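5 min read

So I finally swapped the fingers on both arms, and I have opinions.

For most of May I was running the Jokley gripper on the left and the Geta on the right, mostly out of laziness. They came in at different times, they bolt on differently, and I kept telling myself I'd do a proper side-by-side once things calmed down. Things did not calm down. I did it anyway, over a couple of long evenings with too much coffee (the good kind, at least).

The plan was simple: same arms, same Mostyn controller, same small pile of stuff on the table, and each gripper gets 76 tries at picking up a thing and putting it in the plastic bin. I kept the speed the same for both and I didn't let myself fiddle with the force setting halfway through, which was hard! I am a fiddler.

First impressions. The Jokley closes fast and it closes hard. Great on anything with flat sides. On round things it has a bad habit of squeezing them right out the front, like a wet bar of soap, and then you're crawling under the table. The Geta is slower and a bit whiny when it moves (you get used to it) but it seems to settle onto an object before it really commits, and I like that a lot more than I expected to.

The wrist cameras made the biggest difference to how I judge all this. I used to run everything off one overhead camera and I'd swear a grasp was centered when it was off by half a finger. From the wrist you can see the gap between the tips and what's in it, and from one arm you can keep an eye on the other.
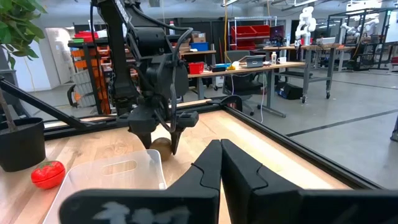

Small round brown things are my worst case, so they get most of the attention. A reader who goes by Drulto wrote in after my last post to say that I was blaming the fingers for a controller problem, and that if I lowered the closing speed over the last 6 millimeters the Jokley would stop spitting things out. Drulto also thinks fingertip pads matter more than the whole rest of the gripper put together, and that I should try cheap rubber ones before spending money on anything else.

Fair enough, so I tried the slow close. It helped! Not enough to catch the Geta on round stuff, but enough that I'd feel silly selling the Jokley now. The pads are still in the mail.

One complaint about the Mostyn: the log only keeps the last 500 moves and then starts writing over itself without a word. I lost a whole evening's numbers that way. I copy the file out after every batch now, and if somebody knows where that limit is hiding in the settings, please tell me.

For now the Geta stays on the right arm and the Jokley gets the boxes and the blocky things. Next up is pads on both, same 76 tries each, and I want to see if the cable on the left arm can be routed a little tighter before I do any of it.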